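Ketilsson is an American maker and retailer of custom apparel for clubs, choirs, alumni groups and student societies. The company is based in Millham, where it operates a workshop, a showroom and a mail-order department. Its main products are embroidered shirts, sweatshirts, jackets and sashes bearing the names, letters or crests of member organizations.

History

The business began as a tailoring counter inside a dry goods store on Besside Street. Its early trade was in choir robes and band uniforms, with lettering sewn by hand. Orders from student societies grew after the store bought its first embroidery machine, and the counter later moved to separate premises under its present name. The dry goods store closed some years afterward, and Ketilsson took over its building for storage.

A second label, Neren, was introduced for lighter garments sold without lettering. Neren shirts are offered in 18 colors and may be returned to the workshop for embroidery at a later date, provided they have not been altered.

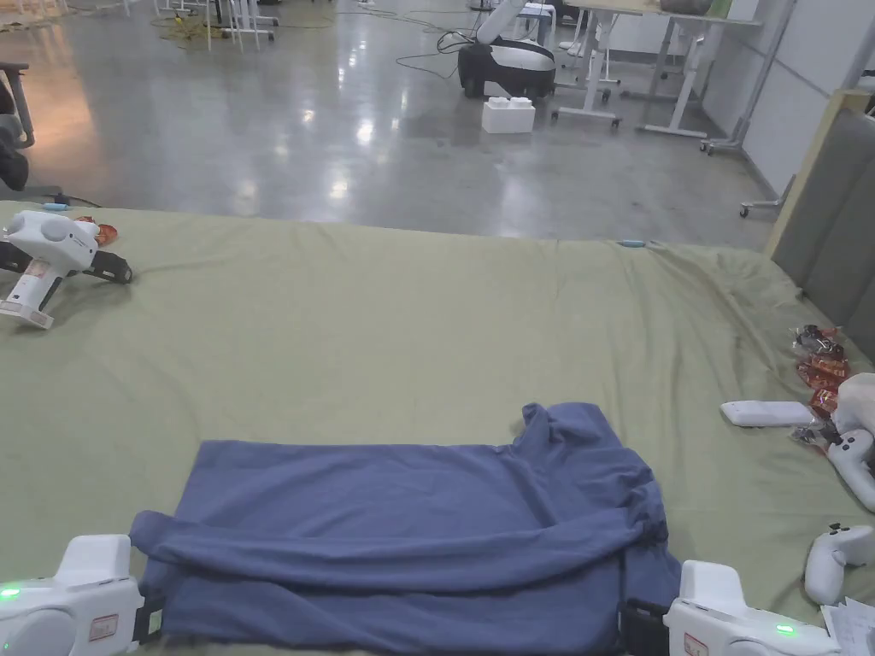
Millham, August 2019

The company's published catalog lists 343 designs, of which 43 are reserved for organizations that have signed a licensing agreement. Reserved designs are sold only to members, and a chapter officer must approve the first order placed in a group's name. Later orders may be placed by individual members – a practice that the company adopted after requests from alumni groups.

Products and lettering

Lettering is offered in three forms: stitched appliqué, direct embroidery and heat-applied film. Appliqué letters are cut from twill and sewn with a satin-stitch border. Direct embroidery is used mainly for crests and for small text on cuffs and collars. Film is limited to items ordered for a single event.

Crests are drawn from artwork supplied by the customer. The oldest date shown on any crest in the catalog is 1668, which appears on a choral society's jacket badge – the date refers to the founding of the society's parent church.

Ordering

Group orders are accepted throughout the year, although the workshop closes for maintenance during part of May. Samples in standard sizes can be borrowed from the showroom for fittings. Garments with lettering cannot be exchanged for size, and replacement letters are sold separately.

See also

Club uniform
Embroidery
Letter sweater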